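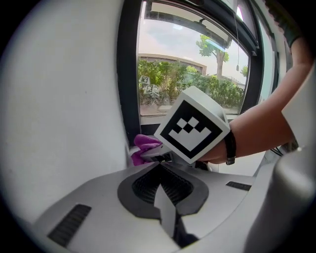
Home | Stories | Archive | Submit | About

The Sill
by Dorottya Orbán
November 18, 2023

Quyên had the grippers working by May, and by the end of that month she was tired of blocks. She had picked up blocks and put them down again 581 times. The arm in the corner of the workshop, which she called Dillix after the name on its old power supply, had learned to pick up blocks and put them down again. It did this well.

"Give it something useful," I said.

"Such as?"

I looked at the window. The sill was grey with sanding dust from somebody's bookcase.

She found a cloth in the rag bin, a purple one, and pinched it in the jaws. It took her a while to get the feel of it. Too loose and the cloth slid out. Too tight and it bunched up in a ball and only cleaned a strip the width of a thumb. She went along the sill from left to right, then shook the cloth over the bin and started again.

"You're going back over the same bit," I said.

"That's how people wipe things."

"It's how you wipe things."

She wiped the sill until the light went. I made the tea and swept up. At home she had never, as far as I knew, wiped a sill in her life. Her mother used to run a finger along them when she visited and say nothing.

The training ran for 2 nights on the Rengifo, our oldest computer, with its side panel off and a desk fan pointed at it. On the third morning Quyên put the cloth on the bench, moved the arm over to the window and pressed the key.

Dillix picked up the cloth on the second try. It lowered it to the sill and pushed. It went left to right, lifted, came back and went over the corner by the catch. Then it stopped halfway along and stayed there, with the cloth resting on the paint.

"It's stuck," I said.

Quyên was looking past it, through the glass. A blackbird was in the shrubs outside, turning over leaves.

"No," she said. "I do that."

I waited. The bird went off under the hedge. After a moment the arm moved again and finished the row, and dropped the cloth on the floor, short of the bin.

She wrote it down in the book: one sill, cloth dropped, pause in the middle. Then she put the pencil behind her ear.

"I could take the pause out," she said. "It would be quicker."

"How much quicker?"

"Five seconds."

I picked up the cloth and put it back on the bench. She pressed the key again.

Print this story | E-mail this story

Contact us | Copyright Flaneo Short Fiction | Back to top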